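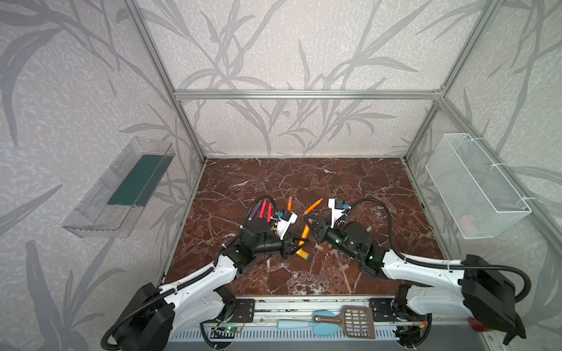 November 22, 2021
Flurura cell, two-arm tidy-up task

Stop button fault. Putting it first so that whoever skims this page gets at least that much.

Run three, clearing the writing things off the marble, both arms going for the middle at the same time. The planner is supposed to give one arm the center and make the other one wait. It gave the center to both, generously. The grippers closed in on each other, I didn't like the look of it, and I hit the stop. The left arm stopped. The right arm kept coming for two seconds, touched the left gripper, and then stopped as well, like a man who has heard the fire alarm but wants to finish his sandwich.

No damage I can find. Fingers on both grippers open and close all the way, and both wrist cameras still give a picture. I ran a thumbnail along the links and cables and found nothing new. I did not find it relaxing.

What I checked, in the order I thought of it, which was the wrong order:

Button. Fine. Clicks, latches, reads open on the meter. I had secretly hoped it was the button. We have a spare.

Wiring to the rail board. Fine. Wiggled everything while watching the LED and it stayed green throughout. I no longer consider that LED a source of information. It was green during the bump too.

Left arm. Gets the stop straight from the board, cuts out at once. Textbook.

Right arm. Gets the stop from Dota. As in, the software. Dota sees the button, thinks about it, and passes the message along when it is done with the motion chunk already in the queue. So at 70 percent speed the right arm has two seconds of opinions left in it after you press a button whose whole purpose is to end the discussion.

I went back through the old pages. In January we swapped the right base to the Luangrath driver and "temporarily routed stop through host, fix before use." My handwriting. Underlined, too, which must have felt like taking action at the time.

So that's the safety part. The planner part is separate and less embarrassing, at least for me. 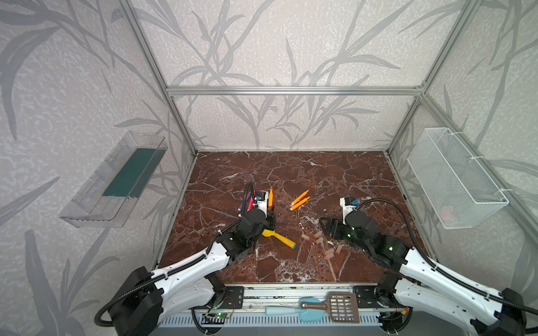 Put everything back on the table and stepped through it by hand with both drivers in slow mode and my hand on the main power switch, no faith placed in any button. The center claim is made per object. Left claims a marker, right claims one of the little pink pieces, and as far as the planner is concerned those are two different places, so why would anyone wait? That they are a finger's length apart does not come up. It works fine when the pieces are spread out toward the right, which is how we always lay them out, because we are tidy people and have been testing our own tidiness.

The long things make it worse. The yellow paddle with the blue end is treated as a point at its middle, and so are the orange ones. A gripper going for the far end of anything long wanders out of the space it claimed.

Side notes while I was in there:

The dark marble and the grass wallpaper are not guilty. I suspected both, and tested the detector on the bare background with the lights up and down. No ghost objects. I apologize to the wallpaper.

The scoop and the spatula on the front rail are not in the collision model at all. Neither arm has gone near them yet. Either they go in the model or they go in a drawer.

To do, and no powered runs on both arms until the first one is done:

Wire the right driver's stop straight to the rail board, same as the left. Calness stocks the connector, order two.
Measure stopping time on each arm separately, four presses each, at 70 percent. Write down the numbers and not "seems fine."
Change the claim from object to area, with a margin for the wrist camera, which sticks out more than the fingers do.
Give long objects a length.
Search the old pages for the word "temporarily." Bring coffee.

Taped a note over the run key. If you peel it off, you own what happens next. One arm at a time is OK, left only.

Connector ordered before I left. Main power off at the wall.

We use cookies to remember your settings and see which notebook pages get read. By continuing to browse you accept our use of cookies. Accept | Manage settings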